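Living With Pets: The Household Tips Page

Pet hair on the bed: which tips are worth your time?

Every winter the same advice about animal hair goes round again, usually with a product attached to the end of it. I share a house with a long-haired cat and an elderly kelpie cross, both of whom moult in every month including July, and I have tried most of what gets recommended. A fair bit of it is rubbish. Some of it works, though rarely as well as claimed.

Start with the dryer sheet. You're told to rub one over the doona cover and the hair will leap off. What I got was a doona cover that smelled of fake lavender and had the same amount of hair on it, slightly rearranged. I'm also wary of leaving that residue where a cat sleeps and then washes herself. Ask your vet before you put scented anything on an animal's bedding, and don't take the back of the packet as an answer.
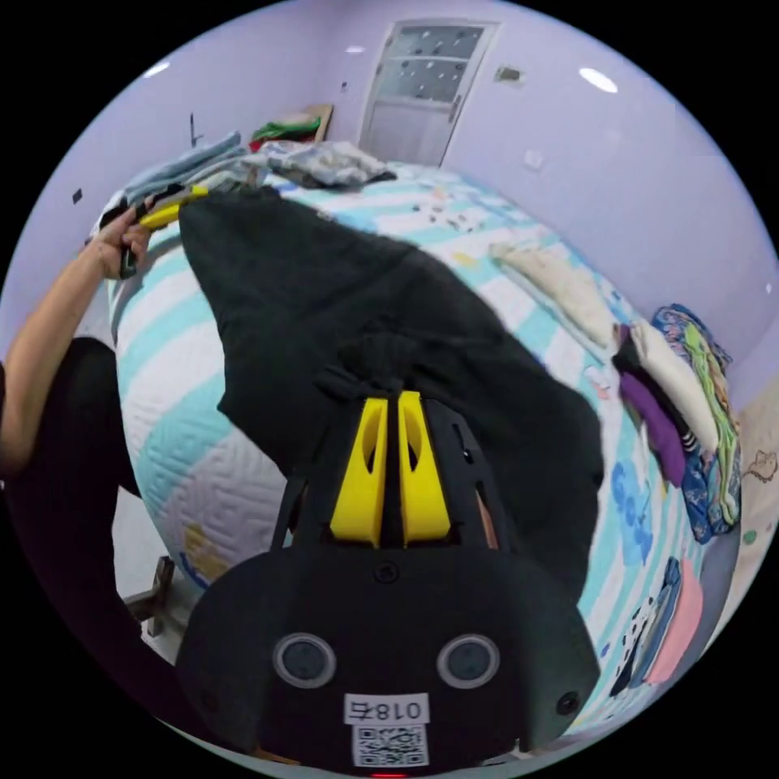
Household Tips, Issue 4

The damp rubber glove is the one old tip I'll defend. Put on an ordinary washing-up glove, wet it, shake off the drips and drag your hand across the fabric in one direction only. The hair rolls up into a sausage. Going back and forth just unrolls it. It's slow on anything quilted, where hair gets down into the stitching, and for that you want a vacuum with the small brush head and some patience.

Sticky rollers do work, I'll grant them that, but look at what you pay over a year. The refills are where the money goes. I went through two rolls getting ready for one set of visitors and still found fur on the pillowcases. I keep one roller by the front door for trousers and that's its whole job.

Then the washing. A lot of people put hairy bedding straight into the machine and expect the water to take care of it. Wet hair clings. It comes out felted to the cotton, and what doesn't cling ends up in the filter or in the seal around the door. Shake everything outside first, over the rail if you've got one, and if you own a dryer give it ten minutes on cool with no heat before the wash. Clean the lint screen straight after. I was sceptical of this and did it grudgingly for a month before admitting it made a difference. 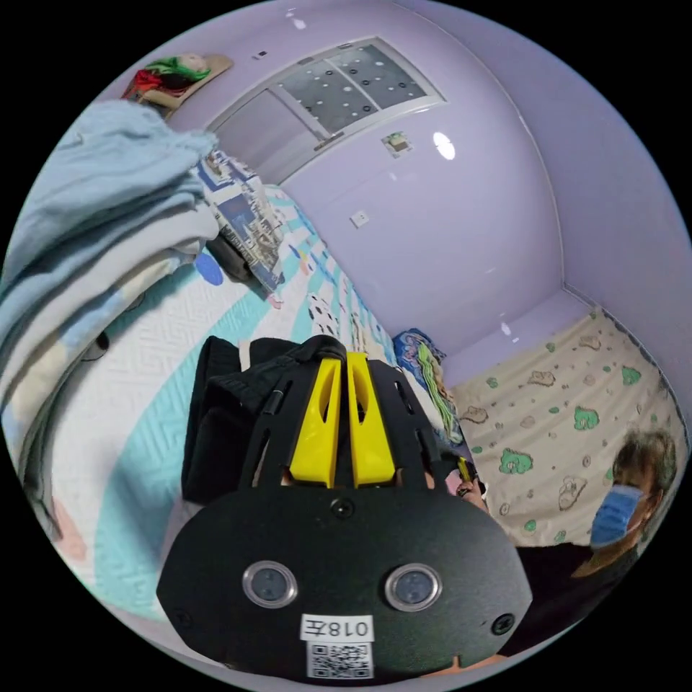 Vinegar in the rinse is said to "relax the fibres" so the hair lets go. I can't see any effect. It does help a bit with the doggy smell, and a half cup won't ruin you, but check your machine's manual, as some makers warn against it on account of the rubber parts. Never mix it with bleach, whatever the person in the video is doing.

A reader in Pikstead wrote to ask about the Guretero, a silicone paddle sold as a "lifetime" hair remover. I bought one with my own money. It's fine. It does what the wet glove does, with a handle, for considerably more than a pair of gloves. Mine has already started to go gummy along one edge, so I'm not sure whose lifetime they had in mind. The Turnska mitt is similar but comes with a little dipping case that is supposed to clean it. The case fills up quickly and is a pain to empty.

What I'd spend money on is a second throw. Put it where the animal sleeps already, which won't be where you'd like, and swap it for the other one twice a week. Cheap fleece grabs hair and hangs onto it, so go for a flat, tightly woven cotton. Don't bother matching the colour of the bedding to the pet. That only hides the hair until you sit on it in your good pants.
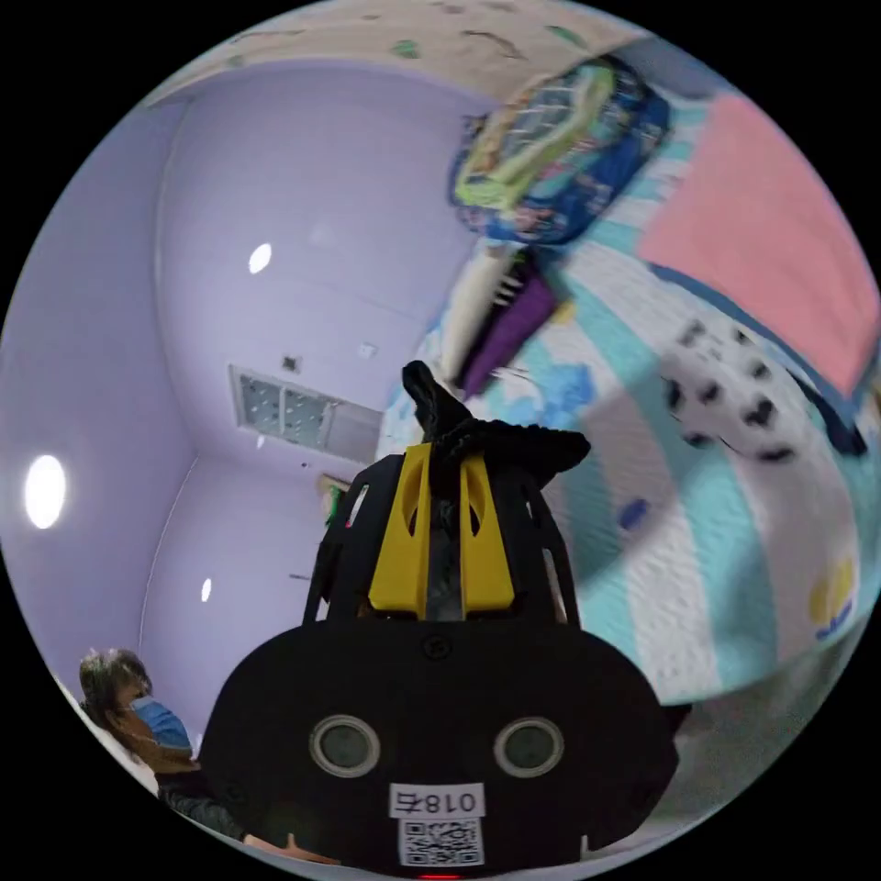 Brushing is the other half of it, and the half most people skip. Five minutes outside each evening does more than any gadget used on the bedding afterwards. Old dogs get sore, so do it lying down if they prefer and stop when they've had enough. If the coat is suddenly coming out in patches, or the skin looks red, put the brush away and ring the clinic.

I've had two letters urging me to try the supplement chews from Xaba that promise less shedding. I haven't, and I won't be recommending them on the strength of a glossy leaflet. Healthy animals shed. If somebody can show me a decent trial I'll read it.

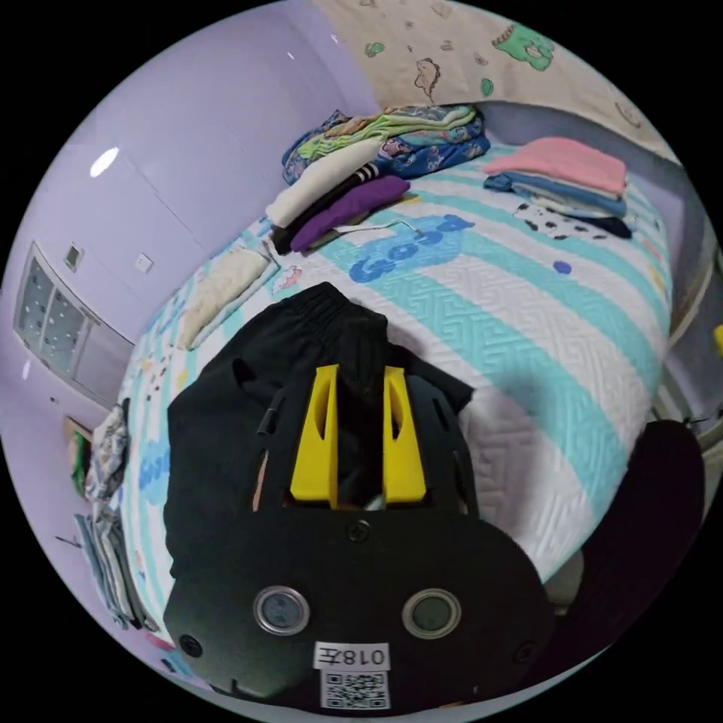
For black clothes, the least glamorous answer is to shut the wardrobe. Turn dark things inside out before they go in the wash, hang them up as soon as they're dry, and keep the clean basket off the floor, seeing as every cat I've known regards it as hers. Our kelpie cross can't manage the jump onto the bed any more, so the bottom half of the doona cover now stays fairly clean. The cat has taken over the pillows.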